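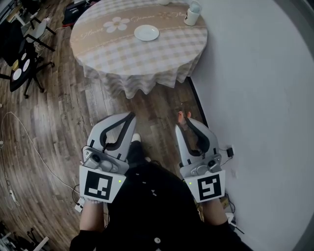 # Planning equipment for handheld gripper collection

Speaker notes, Ginette Hawthorne
October 14, 2019

## Slide 1: The unit of purchase is a pair

- Two grippers, one operator, one ordinary room. Budget by the pair, never by the single gripper.
- Each gripper has its own camera unit near the base and its own marker board under the body. The tag patterns differ between left and right. A spare board must match the side it replaces, so order spares by side.
- Indicator lights on the boards are green on both sides in the photo. Point at them. Ask who in the room has a line in their budget for indicator or board repairs. Wait for hands.
- Operator is standing, grippers at chest height, fingers open. The arms carry the weight for the whole session. Comes back on slide 4.

## Slide 2: What the first Stomgate budget left out

- Original request covered the grippers and a laptop. It was approved in May as written.
- Missing from it: pad replacement, storage, power distribution, cable management, operator hours for calibration.
- Pads are a consumable. The inner surfaces wear where the fingers close, and worn pads change how the grip behaves before anyone sees damage. Put them on a recurring line. If they sit under capital equipment, purchasing will ask for a new approval every time.
- Do not read the full list aloud. It is in the handout.

## Slide 3: Power and floor

- Go back to the opening photo. Look at the floor this time: power strip, white cables, a charger in the wall with its own cable hanging down.
- Every item that needs charging or a wired connection adds a cable, and the operator is walking between them while looking at the table.
- Stomgate rule: cables go to the wall side before a session starts, and the standing area stays clear. Floor cable covers are cheap. Buy them with the first order.
- Count outlets at the site survey — before the quote goes out. Irkemier quoted us for a room they had not visited and the extension leads came out of our contingency.

## Slide 4: Operator time

- We plan three hours of collection per operator per day, split by breaks. People will ask for more. The arms decide this number, and so does the quality of the recordings late in a session.
- Archana Katiyar ran the scheduling for the Urnavlow site and kept a separate column for setup and calibration. Copy that. Without the column, setup time disappears into collection time and the cost per usable recording looks better than it is.
- Formula for the slide: (operator hours + setup hours) × rate, divided by accepted recordings. Accepted only. Rejected recordings still cost money and belong in the top half.

## Slide 5: Props and rooms

- Household rooms are useful to us. A round table with a gingham cloth to the floor, a plate, a cup. Cloth has folds and print, a plate is low and plain, and a cup stands tall. Different handling problems, low cost.
- Props budget for Sandhu, first phase: $330. It was enough. Most of it went to tableware and textiles.
- Keep receipts by room. When a setup has to be rebuilt later, the receipt is the parts list.
- Rented rooms: get permission in writing for use of outlets and for moving furniture.

## Slide 6: Order of purchase

1. One pair of grippers, with matching boards and one set of spare pads.
2. Power strip, cable covers, chargers.
3. Two weeks of operator time in one room. No further hardware during this period.
4. Second pair, only if the accepted recording rate holds.
5. Storage and shipping cases, sized for the pairs you then own.

- Expect an argument about step 3. Finance prefers a single order with a volume discount. The discount on Urnavlow was smaller than the cost of returning the pieces we had ordered in the wrong version.

## If there is time

- Leasing: we looked at it once and dropped it. The insurance terms excluded use outside a lab.
- Questions on data storage go to Archana. She has the current price sheet.
- Leave the handout link up during questions.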